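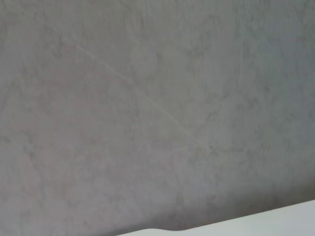
How long do you leave a new worktop before sealing it? Two weeks in a heated room, longer if the room is cold.

Hi all,

Quick one as I'm out the door in a minute. Zdzisław asked the above on the list the other night and I said I'd reply properly, so his message is further down with my bits in between. Anyone who's done a grey cement-type top in a kitchen please chip in, I've only done the two.

On 14/11/2025, Zdzisław Sowa wrote:

> We are finally at the worktop stage. Mixed the skim ourselves, Penex
> fine grey, two coats over the old boards. The man at Głowacki said
> seal after a week, the tub says nothing useful at all. Kitchen has
> only the little heater in it.

A week is too soon with just the little heater. Ours at Loneck was done in March and I sealed at nine days, being impatient, and got a milky bloom by the sink that never went. Had to sand it back and start again. Tape a bit of clear plastic down overnight, 30cm square or so, all four edges. Any mist under it in the morning, leave it alone.

> Second question. Is it worth rubbing out small scratches and marks
> before the sealer or will they vanish under it? My wife sees every
> one of them, I see none.

They won't vanish. Sealer darkens the grey and a pale scratch can go either way, some sink in and some show up more. Wipe a damp cloth over first, that gives you a fair idea of how it will look. If it still shows damp, go over it with 600 paper, very light, little circles, then feather out wider than you think you need. Don't go near it with anything coarse. I used 200 on a scuff because that was what was in the drawer and ended up with a shiny patch the size of a plate.

Vacuum after, then the soft brush, then vaccum again. Specks of grit left on the top get sealed in for good. Ask me how I know.

> Third, which sealer. Dometico do a matt and a satin.

Matt. The satin is easier to wipe but it kills the cloudy look, and you went to all that trouble to get it. Three thin coats, roller not brush, and do the edges first. 18 hours between coats is what I left. Tin says less but I didnt trust it.

> Last thing, how soon can we put the kettle and so on back?

Kettle next day if you put a board under it. Anything oily or red (tomato, beetroot, wine) keep well off for 13 days, that's what we did and no stains so far apart from one ring by the bread bin which was my own fault. Lemon is the worst of the lot, it eats straight through. Chopping board always, even later on.

Oh and keep what's left of the dry mix in a jar with a lid. You will chip the front edge at some point.

Right, must go. Will look in again tonight if there's more questions.

M.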